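Home Units Readings Tutorials Contact

5 min read

Unit 4: Wood in the room

Welcome back! Last Tuesday we looked at how a tree puts on growth, and now we get to the fun part, which is reading that growth in the furniture you sit at every day.

Grain

Grain is simply the direction the wood fibres run, and in a long tabletop they nearly always run the long way. Wood is far stronger along its fibres than across them, so a board cut the wrong way can snap under a load its neighbour carries easily. Try it with an offcut from the Lindholm bin (please do, it's a lovely crisp break!).

Colour and sheen

Pale timbers hide their grain well in flat light. Crouch until your eye is nearly level with the surface and look towards a lamp or window: the finish shows up as a soft glow, and every dent and sanding mark comes out with it. I check all my own work this way and I still find something every time.

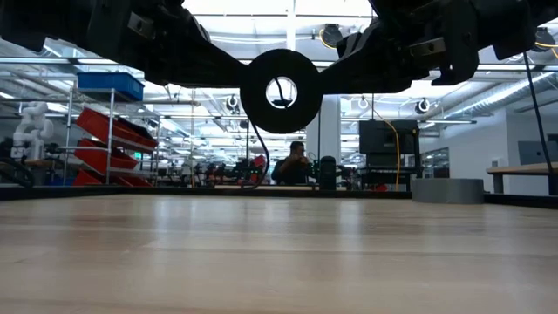
Movement

Timber takes up moisture from the air and gives it back, swelling and shrinking across the grain and hardly at all along it. A wide solid top needs room to move, so look underneath for slotted screw holes or little wooden buttons. The old hall tables at Ondirbridge were glued down hard on all sides, and you can still put a coin in the splits.

Before next class

Read the Wumell notes on drying, pages 1 to 5. Pick one piece of furniture at home and sketch its grain from the top and from one end. Bring a pencil and a torch!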